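双臂工位采购预算：第二轮修订

2022年5月

第一轮预算一月份提交，被退回两次。退回意见集中在两点：备件没有单列，线缆和料架被归进了“其他”。第二轮把这两项拆开重做，顺便把询价口径统一了一遍，记在这里备查。

机械臂本体的报价来自两家，Trisolance 和 Saraç。Trisolance 的单价低，但控制柜、示教器和延长线缆分开计价，合起来之后差距缩小到可以忽略。Saraç 的报价是整套，含两年保修，不含现场标定。标定按人天计，对方联系人 Necati Karaca 给的估计是3天，我在表里按4天填，多出的一天走预备费。

夹爪不跟本体一起买。原因是法兰接口虽然通用，通信协议不一定通用，上一套设备在协议转换模块上花掉的钱没有进过任何一版预算。这次要求供应商在报价单里写明协议版本和固件版本，没有写明的一律按需要转换模块计算。指尖是易损件，按16副备货，单列一行，不和夹爪本体合并。

料架用 Pevwood 的轻型货架，周转箱从 Furnuvitz 订。周转箱单价很低，容易在审核时被随手砍掉，但箱体尺寸直接决定抓取范围和臂座间距，换一个型号就要重新验证可达性。所以尺寸写进了技术附件，采购不得自行替换。货架同理，层高写死，层板颜色不限。

Sinan Sarıgül 看过初稿后提了一个问题：为什么不先买一只臂，跑通了再补第二只。算过，不划算。分两次采购，运费和标定各付两遍，而且第二只臂到货时固件多半已经换代，两边要重新对齐。双臂的干涉检查也只能等两只都装好才能做。

线缆管理组件这次报了1,232欧元，含护套、扎带座和腕部固定夹。审核的人对这个数字有疑问，认为可以用现成材料代替。可以代替护套，不能代替固定夹。

剩下没有定的是布局余量。两臂共用一个取料点时，冲突主要出在末端，臂座间距留得再宽，夹爪到了箱口上方还是要挤到一起。浅灰色塑料箱里并排放着两只纸箱，左右夹爪的白色外壳在箱子上方几乎碰上，左腕垂下一圈黑色线缆，右腕的线束向上拱起，这些都要算进包络，只按夹爪外形建模是不够的。线缆余长因此按腕部全行程计算，附件里的干涉模型也要加上线束。箱子目前直接放在地面的扁纸箱上，高度不可调，升降台先列为选配，等可达性报告出来再决定是否转入正式预算。
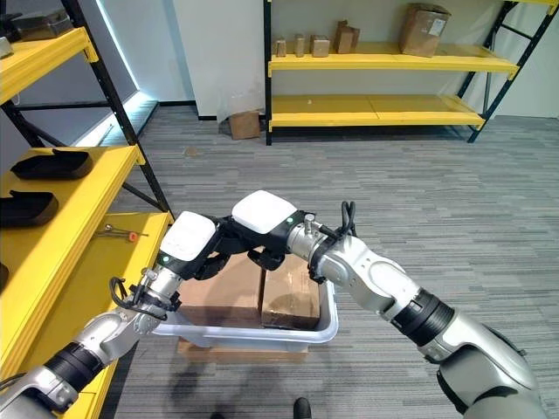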